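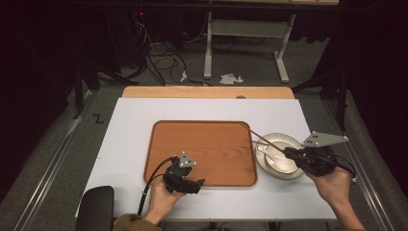
Elaheh Bakhtiari

Handosura Walking Club
Minutes of the fall general meeting, Saturday, November 27, 2021, upstairs at the Nenari Community House

We got going a little after the posted time, as we usually do, and I want to say before anything else how lovely it was to see so many faces, including several of the Tuesday walkers who don't often make it to a weekend meeting. Apologies were received from the two Marys and from the whole of the Lakeside carpool, who were at a wedding. We send the couple our love. I took the minutes, so any mistakes in them are mine, and please do tell me.

1. Minutes of the June meeting
Read and approved, with one correction. The long discussion of dogs was put down as unanimous, and it was very far from that. I have changed it to "agreed by most." Dogs remain welcome on leash on all routes except Pletier Ridge, where the farmer has sheep.

2. Membership and money
We have 124 paid members, which is more than last fall and made everybody smile. There is $386 in the account after the printing bill. A question came from the back about whether dues should go up, and after a friendly back and forth (some of it on the price of gas, which we let run a while) it was decided to leave them where they are for next year and look again in June.

3. The Pletier Ridge route
This took up most of the morning, and I think it deserved to. The footbridge at the lower end is still closed, and the county has given us no date. Those who walked it in October went around by the quarry road, and there were strong feelings about that road! It has no shoulder, the trucks come fast, and one of our members had her hat blown clean off. Others pointed out that the views from the top are the best we have all year and that many people join for that walk alone.

After a good deal of talk we settled on driving to the upper parking lot and walking the ridge out and back, leaving the lower section alone until the bridge opens. It makes for a shorter day, and the picnic can be longer. I will write to the county again. Anyone who has photographs of the bridge with the closed sign on it, please send them to me to go with the letter.

4. Spring bus trip
Liu Charter has offered us the bigger bus, which seats up to 96 if you count the fold-down seats on both decks, and I don't believe any of us would care to sit in a fold-down seat for two hours. The smaller bus was felt to be plenty. Destination is still between the botanical garden and the coast path. A show of hands went to the coast path, but it was close, and the garden people made such a good case (benches, restrooms, a tea room) that we agreed to try for the garden in the fall.

Please sign up on the sheet by the door or by calling me in the evening. Not during supper, if you can help it.

5. Slower walks
A newer member asked very nicely whether there could be a gentler group, as she is getting over a knee operation and didn't want to hold anybody up. I was so pleased that she spoke up, and it turned into one of the warmest parts of the meeting, with at least a handful of people saying they would like the same thing and had been too shy to ask. We will begin with a flat loop by the river on Thursdays at 10, starting from the library steps, at whatever pace suits the person at the back. No need to sign up. Poles, canes and grandchildren all welcome.

6. Refreshments after walks
We are short of people to bring the hot drinks in January and February. The thermos jugs live in my garage and can be picked up any time. It was also asked that people put their names under their own dishes and trays with a bit of masking tape, as I now have three pie plates on my shelf that don't belong to me and one very good serving spoon that I am growing fond of.
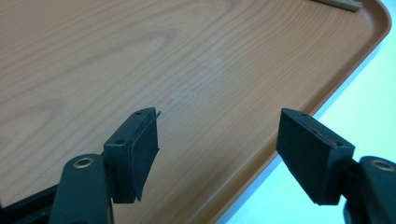

Serving tray, wood-grain finish.

7. Any other business
The reflective vests need washing, and I will take them home. Lost and found: one gray glove (left hand), reading glasses in a green case, and a compass. A vote of thanks was given to our route leaders for getting everyone home in daylight all season, even on the foggy Sunday when we took the wrong fork and saw the same barn twice.

The next general meeting will be in June, same room. The meeting closed just before noon, and a good many of us stayed on talking.

E.B.

Get the Handosura walks list by email once a month. Enter your address to subscribe. You can unsubscribe at any time.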